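October, notebook 2, Vorisska trial

Started 9:20. Purpose of today: decide if the navigation kit from Vorisska is good enough for us to recommend it to Quinlan, or if we ask for a longer loan. The loan is 26 days in total, and we have used more than half of them, so I must be quick and write down also the small things.

**What is in the kit**

- head unit with two depth cameras and its own small computer
- mounting plate (the screws are M4, the manual says M5, please do not look for M5 again)
- mapping software, called Diltura, version as delivered
- licence for one machine, one year
- cable set, one cable is too short for our mast and I made an extension

The price on the quotation is $2,374 without tax. Support after the first year is $697 per year. I asked by mail if the support includes new versions of Diltura and the answer was "in most cases". I have asked again for a clearer answer.

**Calibration**

First try failed with the message "pattern not stable". I had fixed the board with tape on one side only and it was moving a little with the air from the ceiling. Second try with the board clamped at both sides was fine. Time for the whole procedure was 20 minutes, and the manual promises ten. Colleagues, if you repeat it, please start the program before you put up the board, the warm-up can run in the meantime.

**Mapping in the workshop**

Good. The walls are straight, the benches come out in the correct place, and the map closed without a double wall. I compared the door opening with the tape measure, difference 8 mm. I am satisfied with this.

One problem: when the network drops, Diltura continues to record but the progress bar stops. I thought it was hanging and I killed it, so the first map is lost. My mistake, but the program should show something. Added to the list for Vorisska.

**Mapping in the break area**

More difficult, as expected. Glass, thin furniture legs, and the floor has different coverings. We need to know about exactly these things, because Quinlan has offices and no halls.

Notes after the first run:

1. The large glass partition is the weak point. In the map the free space continues through it, into the office behind. I drew a forbidden line by hand and after this the planner respects it. The drawing tool is easy to use.
2. The round table is found as one thin post with nothing over it. With the option "overhang check" on, the top of the table is also there. This option is off in the factory settings, I do not understand why.
3. The legs of the bar stools come and go. From close distance they are stable. From the door side they are missing in two runs of three.
4. The striped runner along the kitchenette gave no false obstacle. The orange carpet tiles also did not.
5. The sofa is perfect, including the corner.

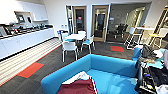
Gikusico wrote in the margin of my printout that the missing stool legs are the bigger problem and the glass is the smaller one, as a line for the glass is drawn once and stools are moved every day. They would not recommend the kit until Vorisska shows a setting for thin legs.

I agree in part. I set the minimum obstacle width from 30 mm to 15 mm and repeated the run at 14:10. The legs are now in the map every time, but there is also noise near the glass doors, small points that disappear after a few seconds. The planner slows down for them and then continues. For an office this is maybe acceptable. With 20 mm I did not try yet.

**Open**

- run again with 20 mm, chairs in other positions
- run in the evening with the ceiling lights off
- ask Vorisska: support and new versions, overhang check as default, progress bar
- battery use of the head unit, not measured today
- return the clamp to the upstairs bench

Stopped 16:45. The maps are on the shared disk in the folder of the trial, the one with "old" in the name is without overhang check.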